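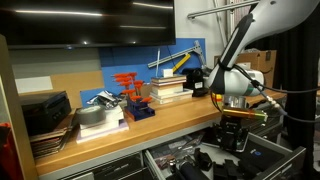

One of the ground-floor rooms at Rillell, with the television off and a cork board on the wall behind.

A Monday at the mill

The open day at Rillell was held on 2nd November, between ten and four, which tells you something about who it was meant for. People with jobs in Clollton were at their jobs. The rest of us, the retired and the between-things and a few parents with strollers, walked down Dyer Street in a thin rain to see what had been done with the old carpet mill.

I should say where I stand. I grew up within earshot of the mill whistle and I have been to a lot of these events, in a lot of towns, and I have stopped believing in renderings. You know the kind: a couple with coffee cups, a child with a balloon, a tree that would need forty years to reach that height. Clollton has had three sets of them for this one building. The first had a hotel in it. The second had a rooftop garden. The third, by Verbeke, the developer that bought the place after the second fell through, has what they call "mixed working space," and I will give them this much: it's the only one that ever got a door you could walk through.

You come in from the river side now. The Kindis runs right under the old loading wall, brown and fast after a wet fall, and there is a new footbridge with a handrail that's pleasant to lean on. The original entrance on Dyer Street has been closed off and made into a window. I asked why and was told it was "to reorient the building toward the water." It also reorients it away from the town. Anyone who used to cut past the mill gates on their way to the bakery now sees a sheet of tinted glass and a keypad.

Inside, coats went on a rail and we got stickers to write our names on. The tours left from the foot of the old hoist. Mine was led by Edit Juhász, who runs the building day to day and turned out to be the best thing about the morning. She didn't read from a card. When somebody asked whether the heating worked she said it did on the ground floor and that they were still arguing with the contractor about the rest. I liked her a great deal and trusted the building less after every answer she gave.

The brick

Start with what's good. The brick has been cleaned gently, by hand in places, and they've left the soot where the boilers stood. The cast-iron columns are the color they used to be, a dull green I had forgotten until I saw it. On the second floor you can still see the pale stripes across the boards where the looms were bolted down, and whoever chose to leave them alone has my thanks. So many conversions sand all that out and then hang up a framed photograph of it.

The windows are new and they are fine. The old ones leaked, rattled, and let in a north light that the weavers swore by. The new ones don't leak. The light is about the same as it ever was, though a woman on the tour whose mother had worked in the finishing room said it seemed lower to her, and she stood at the sill for a good while checking.

The stairs are where the money ran out, or where the taste did. Raw concrete, steel mesh, and a word stenciled on each landing. MAKE. SHARE. GROW. I would pay extra to rent on a landing with no verb.

Downstairs

The ground floor is divided into rooms off a long corridor, and this is the part that is let. The partitions are light and go up fast, Edit said, and come down fast too if a tenant wants more space. The rooms we looked into are tidy and bright and could be in any business park between here and the coast. Gray walls, a stretch of blue, a big screen mounted up high. Nothing in them tells you there's a mill on the other side of the plaster. I know tenants need flat walls and decent lighting, and I wouldn't want to work in a room full of drafts for the sake of somebody's memories. But the brochure leads on "heritage character," and the rents (I'm coming to the rents) are charged on it, and where people will spend their working day the character has been boarded over.

A man in a good raincoat asked if the walls were soundproof. Edit knocked on one. "No," she said.

The number

At eleven-thirty there was a presentation in what used to be the yarn store. Folding chairs, a microphone that didn't want to help, and a speaker from Verbeke in very clean boots. He had one number he wanted us to take home, and the number was 245. That is how many jobs Rillell will "support" once it's full.

I have learned to be wary of "support." It isn't the same as "create," and neither of them is the same as "employ." So I put my hand up and asked how many of the 245 were jobs that didn't already exist somewhere else in Clollton. He said it was a good question. Then he talked about footfall.

A woman behind me tried again, more politely than I had. She runs the print shop on Canal Row and wanted to know if the firms moving in would be leaving other buildings in town to do it. He allowed that "some relocation within the local economy" was built into the model. So there you have it, or some of it. If an accountant carries her desk from Canal Row to the mill, that's a job supported at the mill, and an empty office on Canal Row that doesn't appear on anyone's slide. I'm not saying that's the whole of it. I am saying that he was asked twice and had the chance to tell us how much of it, and we got footfall.

The mill itself, I'll mention, employed 521 people the year I started school. My father used to say it as one word, fivetwentyone. Those were wages, paid weekly, at a window that is now part of the bike store. I don't expect that back and I distrust anyone who promises it. The work was loud and the dust got into people's chests. But when a developer puts up a photograph of the weavers on his first slide and his job figure on the second, he's inviting the comparison, and he ought to be ready for it.

The rents

These weren't on a slide at all. They were on a sheet you had to ask for, and the sheet was at the desk by the coats, under the stickers. I won't copy it out, as I was told it's "indicative." The smallest unit costs more by the month than the whole upstairs of the print shop. There is a lower rate for what's called a community tenant, and there are 2 of those units, both on the river side where the damp used to come in. Has it stopped? The paint was fresh, so you can't tell. Ask me in February.

To be fair, and Edit was firm on this, the lower rate is guaranteed for 5 years and written into the lease, with no break clause for the landlord. I've seen such things left to goodwill in other towns, and goodwill lasts about until the first refinancing. A written term is better. I asked what happens in year six and she said that she'd like to know that as well.

Lunch

There was soup. It was leek and it was hot, and the bread came from the bakery on Dyer Street, which I was glad to see. The café is going to be a permanent thing, open to the public, they say, though you'll need to get past the keypad to reach it. Someone suggested that the window on Dyer Street could be turned back into a door. The man in the clean boots wrote it down. I've watched many men in clean boots write things down.

I ate mine on the footbridge in the end, with the rain easing off. A dipper was working along the stones under the loading wall, and the two boys who should have been in school were throwing bits of crust at it and missing. The river walk, if they finish it, will be worth having. At the moment it goes as far as the weir and stops at a fence.

If you're thinking of going

There is another open day planned for spring, no date yet. Come by the bridge, as the parking behind the dye house is still gravel and puddles. Wear something warm if you want to see the upper floors, and do see them, especially the boards on the second. Ask for the rent sheet. Ask about Canal Row. If Edit Juhász is leading a tour, wait for hers, even if it means missing the presentation.

I went back along Dyer Street afterward and counted no keypads on the bakery. I bought the other half of my lunch there. The girl at the counter asked what it was like inside and I told her the bricks looked very nice, and she said her grandmother would be pleased to hear it, and did they still have the green on the columns. They do.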